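Vandix Handheld Demonstration Set

Item 61-6, sold by Kinemgate
Updated 11 June 2019

The Vandix set is a pair of handheld grippers for showing a robot a two-handed task. The operator holds one in each hand and does the job at normal working speed. The jaw motion and the path of each hand are recorded together and can be replayed on an arm later. No robot is needed while you record, so you can collect demonstrations where the task is normally done.

Each gripper carries a marker cube printed with black-and-white square codes. Tracking works from the cubes, so keep at least one printed face of each in view of the camera. If a cube drops out of view for a moment, the software marks the gap and you decide whether to keep the take. Scratched or dirty faces are the usual cause of poor tracking - wipe them with a dry cloth.

A chest harness is worn over ordinary clothing. Adjust the straps with both grippers in hand and your arms forward, as the fit changes when you reach. Clear cables from the floor where you plan to stand.

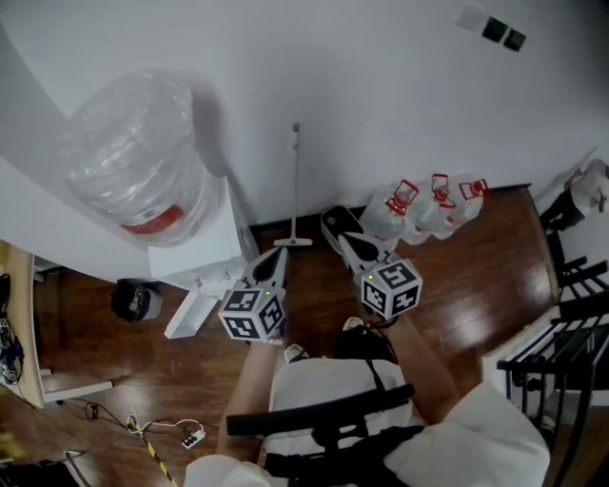 Signe Solberg: We had been teaching with a remote-control station before this, and the new people took days to get smooth with it. With the handheld set they were recording usable takes on the first morning. My one complaint is wrist fatigue. After 20 minutes I want a break, and I would like a lighter jaw. We kept the old station for jobs where the arm has to reach farther than a person can.

Kinemgate replies that a lighter jaw is planned for July and will fit existing handles.

Recording and replay

Takes are saved one file per demonstration, with left and right hands on the same clock. Grisus, the desktop program that comes with the set, lets you trim the start and end, delete bad takes and check for tracking gaps. Export to the Fagerlund arm controller is built in. Other controllers need the plain text export and some work on your side.

The software will warn you when a recorded motion is outside the reach of the arm you have selected. It does not fix the motion. Record the take again, closer in.

In the box

2 handheld grippers, left and right
2 marker cubes, fitted
1 chest harness
6 spare jaw tips
Grisus license for one computer

Price: $1,123 per set. Spare cubes are sold in pairs - order by item number, and run the calibration again after changing one.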